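When a Robot Helps Clean the Hotel

Have you ever stayed in a hotel? You go out for the day, and when you come back the towels are fresh, the bed is made and the rubbish is gone. Someone did all that while you were at the pool. In a big hotel it takes a whole team of people, and in some hotels part of the work is now being tried out by robots.

What is automation?

Automation means getting a machine to do a job that a person used to do by hand. You already know plenty of machines like this. A dishwasher is one. So is the gate at the train station that opens when you tap your card.

Those machines do one job, in one spot, the same way each time. A dishwasher never has to go looking for the plates. Cleaning a bedroom is harder to automate, as every guest leaves a different mess behind. One family leaves colouring books under the bed. The next leaves wet bathers over the chair. A machine that did the same thing in every room would not be much help.

What do room cleaners do?

The people who clean hotel rooms are called room attendants or housekeepers. At the Skeltgate, a hotel near the harbour, a room attendant starts at 8 in the morning with a trolley and a list. For each room on the list, the attendant will:

knock, and wait to see if anyone is in
open the curtains
pick up the rubbish and empty the bins
strip the bed and make it again with clean sheets
clean the bathroom
vacuum the carpet
check for anything a guest has left behind

In one month the Skeltgate team cleaned 2,504 rooms. That is a lot of bending down. Picking things up off the floor doesn't sound like hard work, but try touching your toes 800 times and see how your back feels. Sore backs, shoulders and knees are common in this job.

What does the robot do?

The hotel is trying out a robot built by a company called Flekeo. It has two arms, and each arm has a gripper at the end. A gripper is the robot's version of a hand. Most have fingers that close together, a bit like the tongs you use at a barbecue.

The robot has only one part of the list to learn: picking up rubbish. A person would hardly think about this, but for a robot it breaks up into many small steps. It has to find something on the floor. It has to work out what the thing is. Then it has to move its arm to the right place, close its gripper hard enough to hold on, lift, and let go over the bin or bag.

Different things need different grips. A tissue is soft and can be squashed flat. A plastic bottle is smooth and can roll away. A chip packet lies so flat on the carpet that it is tricky to get hold of the edge.

Robots use cameras to see. The camera sends pictures to a computer, and the computer has been shown a great many other pictures so that it can tell a sock from a serviette. It still makes mistakes. When it isn't sure, it is meant to stop and wait for a person.

Two arms picking up rubbish in a bedroom:

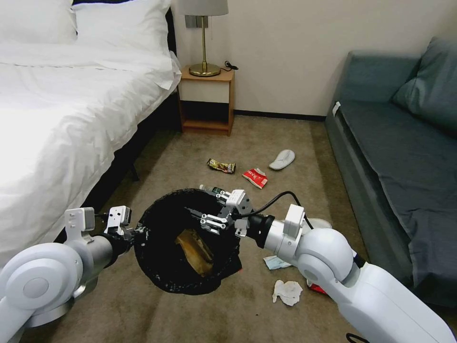
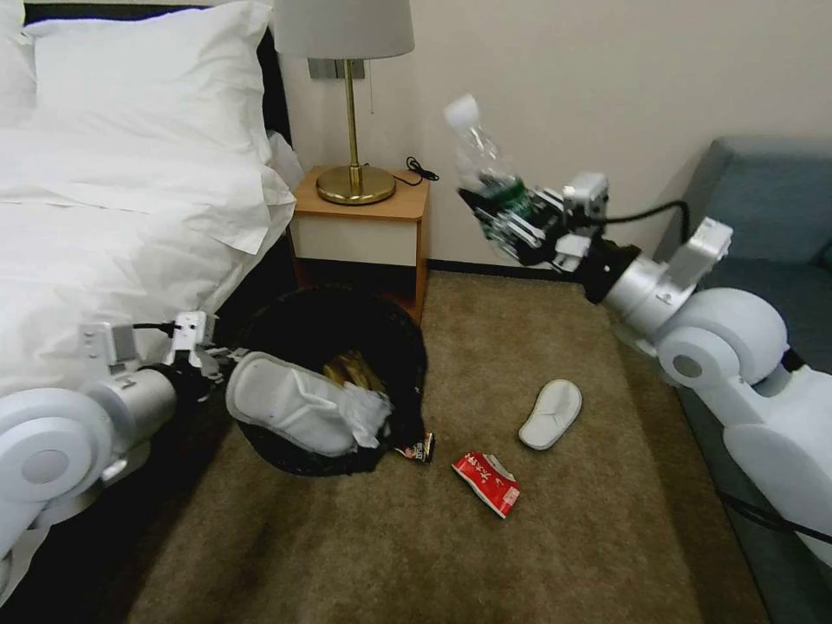 The hardest question for a robot cleaner is one that people answer without much trouble: is it rubbish, or does somebody want it? A shopping receipt might be scrap paper, or a guest might need it to return a jumper. A drawing might be a scribble or a present for Grandma. Slippers are a good example. In the second picture, one white slipper is in the robot's left gripper at the rim of the black mesh bin, and another is still on the carpet. Thin slippers like that are often given out by hotels to be worn for a few days and thrown away. Slippers brought from home are another matter. A room attendant can look at whether the guest has checked out, or ring the front desk and ask. The robot has to be given a rule, and people have to write it. At the Skeltgate the rule is that the robot only works in rooms where the guest has gone home, and anything that might be worth keeping goes to a person first.

What changes for the people?

The room attendants still do most of the list. Making a bed with smooth corners is very hard for a robot, and so is cleaning a shower. What has changed is the start of each room. On the floor where the robot is being tried, 4 attendants take turns to work with it. They bring it to the room, check that the floor is safe, and look over the bin when it has finished.

This means learning new things. Each attendant had 5 training sessions. They learned how to start the robot, how to stop it with the big red button, and how to write a report when something goes wrong.

Some of them like having less bending to do. Others say the robot is slow and that they could have the whole floor picked up before it has done one corner. Both things can be true.

There are worries too. If a robot does part of a job, will the hotel want fewer workers? Will they be paid more for the new skills, or the same? The Skeltgate has told its staff that nobody will lose shifts during the trial. What happens later has not been decided, and the staff have asked to be part of that talk.

Words to know

Automation: using machines to do work that people did by hand
Gripper: the part of a robot arm that holds things
Room attendant: a person who cleans and prepares hotel rooms
Trial: a test to find out how well something works

Something to try

Put on a pair of oven mitts and pick up a tissue, an empty bottle and a flat wrapper from the floor. Ask a friend to time you, then do it again with bare hands. Write down which thing took the longest.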